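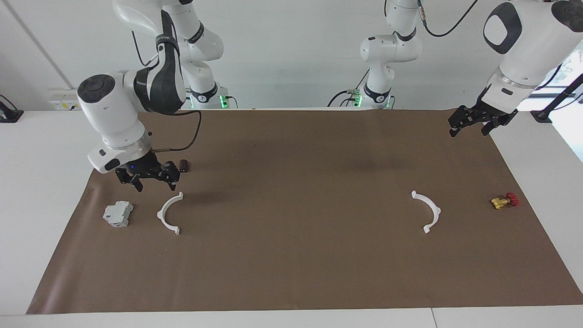

Solomiia Yurchenko wrote in to ask why I bother putting paper down before I sort the odds-and-ends drawer, and whether a tray wouldn't be easier. Fair question! I had a tray. Things slid into the corners and I'd lose the small ones under the big ones, so now it's a big sheet of dark brown paper on the white table, and I love it.

Pale things look great on it. The light gray circuit breaker is lying on its side near the left edge, with the white half-ring bracket next to it — I still haven't worked out what that bracket came off. The little dark brown cylinder behind them is another story, it nearly melts into the paper, so I might try a lighter sheet for the dark stuff.

I gave myself 45 minutes on Monday and went well over (no surprise to anyone who has seen the drawer). The hinges and the old Worgate door parts are next, and there are a lot of them.

Filed under: Sorting & Small Parts
2 min read
158 shares · 8 comments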